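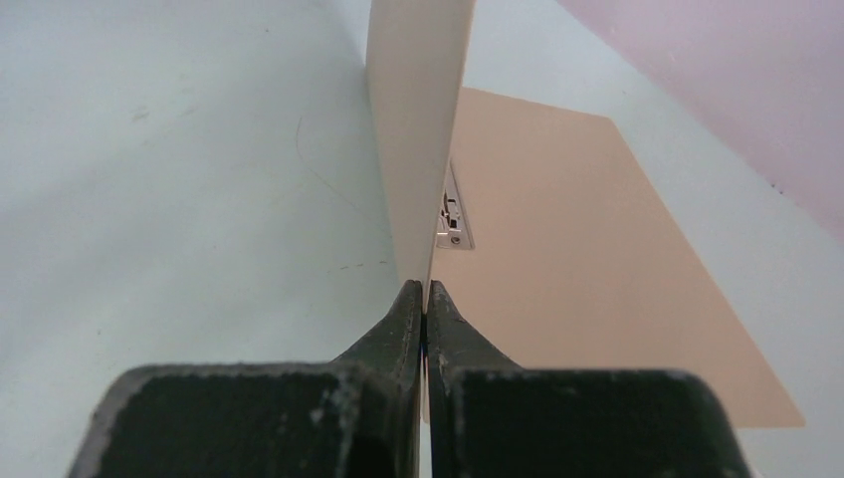 Cirkum opens its doors, and the robots steal the show

Posted 01/08/2021 by Corey McAlister

What a turnout! Up to 577 people came through the Cirkum workshop in Monstead for its winter open day, and plenty of them headed straight for the back corner, where a robot arm was handling ordinary office folders.

It sounds like a small thing until you stand next to it. A thin folder cover is slippery, bendy and not much thicker than a fingernail, and the gripper has to pinch it right at the edge with two narrow fingertips while the base stays on the table, clip and all. People were leaning in with their kids on their shoulders. Every time the arm moved in for a cover the talking stopped, and then it started up again twice as loud.

The folder station is part of a project called Hurkis, which Cirkum is running together with the Ladefoged records archive. Ladefoged has shelf after shelf of old paper files that need to be opened, checked and scanned, and the two of them want to find out how much of the opening a robot can take on. The team has been practicing since July and has worked through 1,000 folders, some stiff and new, some soft as cloth (the soft ones are the hard ones, we were told).

Visitors could also have a go themselves. There were 2 practice arms set up by the windows with hand controls, and the line for them ran past the coffee table for most of the afternoon. I tried it and dropped my folder four times. The girl after me, who was 12, got hers open on the first try and went straight to the back of the line for another turn – fair enough.

The engineers stayed on well past closing to answer questions about motors, cameras and school projects. Anyone who missed it can still sign up for a small group tour at the front desk in Monstead. Tours are free, and closed-toe shoes are required on the workshop floor.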